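제3장 탁상용 바구니의 설치와 소형 물품 정리

3.1 적용 범위

본 장은 Indedham 공용 작업실에 비치된 Stallach 탁상용 바구니의 설치, 물품 담기, 점검 및 세척 절차를 규정한다. 대상은 벽면에 길쭉한 홈이 뚫린 흰색 플라스틱 바구니이며, 벽면이 막힌 보관함과 서랍형 보관함에 대해서는 제4장을 따른다. 본 장의 개정 시행일은 2026년 5월 2일이며, 이전 판의 3.4항은 삭제되었다.

본 장에서 '소형 물품'이란 한 손으로 집어 옮길 수 있는 크기의 부속, 장식품, 완구, 포장 조각 등을 말한다. 날이 있는 공구, 액체가 든 용기, 식품은 소형 물품에 포함되지 않는다.

3.2 설치 전 준비

1. 작업대 상판에 남은 물품을 모두 치우고 마른 천으로 닦는다.
2. 물기가 있는 경우에는 완전히 마를 때까지 바구니를 올려놓지 않는다.
3. 바구니를 뒤집어 바닥면에 이물이 붙어 있는지 확인한다.
4. 벽면의 홈을 손끝으로 훑어 갈라지거나 날카로워진 부분이 있는지 살핀다.
5. 이상이 있는 바구니는 사용하지 않고 비품 담당 Godfrey Okoth에게 인계한다.

주의: 목재 상판 위에서 바구니를 끌어 옮기지 않는다. 위치를 바꿀 때에는 내용물을 먼저 꺼내고 양손으로 들어 옮긴다. 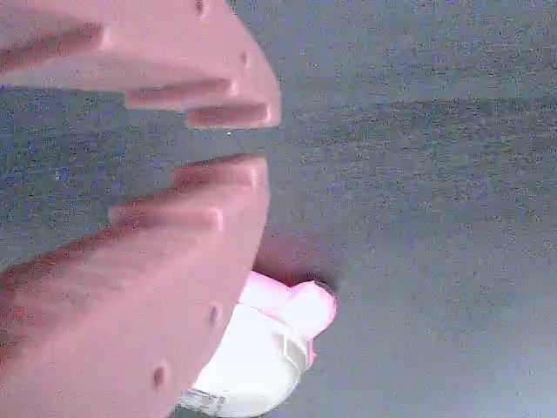 3.3 바구니의 배치

1. 바구니를 상판의 평평한 곳에 놓는다. 상판의 둥근 가장자리에 바닥면이 걸치지 않도록 한다.
2. 긴 변이 사용자의 정면을 향해 뻗도록 방향을 맞춘다. 작업대의 폭이 좁은 경우에는 가로로 놓을 수 있다.
3. 네 모서리를 차례로 가볍게 눌러 흔들림이 없는지 확인한다. 흔들림이 있으면 바닥면을 다시 닦고 위치를 조정한다.
4. 전선이 바구니 밑으로 지나가지 않도록 정리한다.
5. 바구니 옆에 물품을 잠시 내려놓을 자리를 남겨 둔다.

참고: Verkix 작업대를 사용하는 경우, 상판의 높이 조절은 바구니를 놓기 전에 마쳐야 한다. 높이 조절 방법은 작업대에 동봉된 안내서를 참조한다.

3.4 물품의 분류

물품은 바구니에 담기 전에 모양에 따라 다음과 같이 나눈다.

가류: 납작한 것. 판지 조각, 카드, 얇은 상자 등.
나류: 둥글거나 윗면이 볼록한 것. 공, 구슬, 뚜껑이 둥근 용기 등.
다류: 홈보다 작은 것. 나사, 단추, 핀 등.

다류에 해당하는 물품은 바구니에 직접 담지 않고 뚜껑이 있는 Gachanja 소형 용기에 먼저 넣는다.
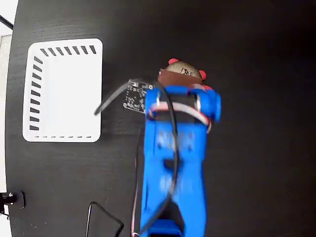 분류가 분명하지 않은 물품은 바닥에 닿는 면이 아니라 전체의 모양을 기준으로 판단한다. 한 물품이 두 가지 분류에 걸치는 경우에는 굴러갈 가능성이 큰 쪽을 따른다. 사진에서와 같이 베이지색 윗면이 볼록하고 아래쪽에 갈색 띠가 있는 둥근 물건은 나류로 분류한다. 돌출부가 있는 물품은 그 부분을 잡고 들어 올리지 않으며, 몸체를 잡아 옮긴다. 인쇄 회로 기판은 모양과 관계없이 본 장의 분류에서 제외하고 전자 부품 보관함으로 옮긴다.

3.5 물품 담기

1. 가류 물품을 먼저 바닥에 눕혀 담는다. 벽면에 기대어 세우지 않는다.
2. 나류 물품은 바구니의 안쪽 모서리나 벽면 가까이에 둔다.
3. 다류 물품이 든 소형 용기는 뚜껑이 닫힌 상태로 남은 자리에 넣는다.
4. 물품의 윗부분이 바구니 테두리보다 5 cm 이상 올라오지 않도록 한다.
5. 내용물의 전체 무게는 800 g을 넘지 않도록 한다. 초과하는 경우 두 번째 바구니를 사용한다.
6. 담기를 마친 뒤 벽면의 홈으로 튀어나온 부분이 없는지 확인한다.

주의: 물품을 위에서 떨어뜨리지 않는다. 금속이나 유리로 된 물품은 바닥에 닿은 것을 확인한 뒤 손을 뗀다.

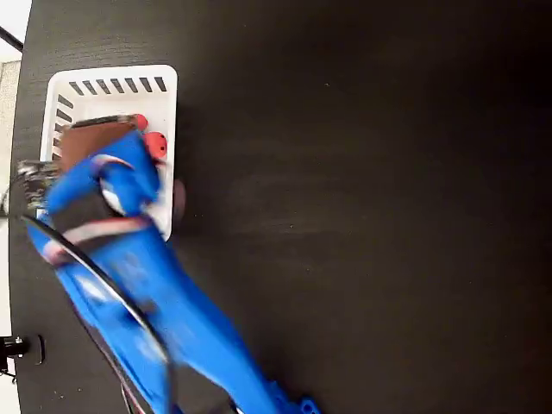
그림 3-3. 어두운 목재 상판 위의 흰색 바구니. 붉은 주황색 계열의 작은 물품 2점과 납작한 갈색 물품이 담긴 상태.

3.6 꺼내기와 인계

물품을 꺼낼 때에는 담을 때와 반대의 순서를 따른다. 위에 놓인 물품을 먼저 꺼내고, 납작한 물품은 마지막에 꺼낸다. 홈에 끼인 물품은 바깥쪽에서 밀지 말고 안쪽에서 천천히 당겨 뺀다. 잘 빠지지 않는 경우에는 힘을 더 가하지 말고 비품 담당에게 알린다.

소유자를 알 수 없는 물품이 발견되면 별도의 용기에 옮기고 발견 장소를 적은 표를 붙인다. 해당 물품은 48시간 동안 작업실에서 보관하며, 이후에는 Indedham 안내 창구로 인계한다.

3.7 세척과 보관

1. 바구니를 비우고 홈에 낀 먼지를 부드러운 솔로 털어 낸다.
2. 미지근한 물에 중성 세제를 풀어 안쪽과 바깥쪽을 닦는다.
3. 흐르는 물로 헹군 뒤 뒤집어 그늘에서 말린다.
4. 완전히 마른 것을 확인하고 지정된 선반에 보관한다.

연마제가 든 수세미, 표백제 및 유기 용제는 사용하지 않는다. 건조를 위하여 난방기 위에 올려놓는 행위도 금한다. 세척은 월 1회를 원칙으로 하되, 1월에는 정기 비품 점검과 함께 실시한다.

3.8 자주 묻는 사항

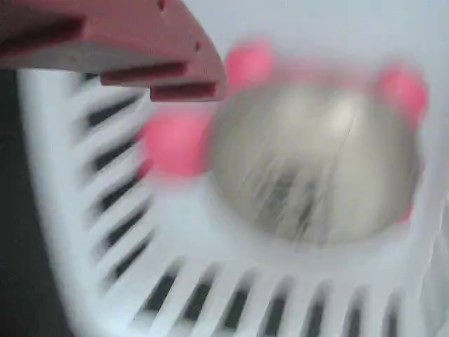
바구니 안에서 둥근 물품이 굴러다니는 경우에는 어떻게 해야 합니까?

둥근 물품을 한쪽 모서리로 모으고, 그 옆에 납작한 물품을 눕혀 움직일 공간을 줄이십시오. 그래도 움직임이 계속되면 바닥에 미끄럼 방지 깔개를 까십시오. 깔개는 바구니 안쪽 바닥보다 작게 잘라 사용하며, 벽면의 홈을 막지 않아야 합니다.

바구니 두 개를 겹쳐 쌓아도 됩니까?

빈 바구니는 선반에 보관할 때에 한하여 겹칠 수 있습니다. 물품이 담긴 바구니는 작업대와 선반 어디에서도 쌓지 마십시오.

바구니의 일부가 갈라졌을 때 접착하여 계속 사용할 수 있습니까?

갈라진 바구니는 수리 대상이 아닙니다. 내용물을 옮긴 뒤 사용 중지 표를 붙여 비품 담당에게 인계하십시오. 교체품의 신청 서식은 부록 나에 수록되어 있습니다.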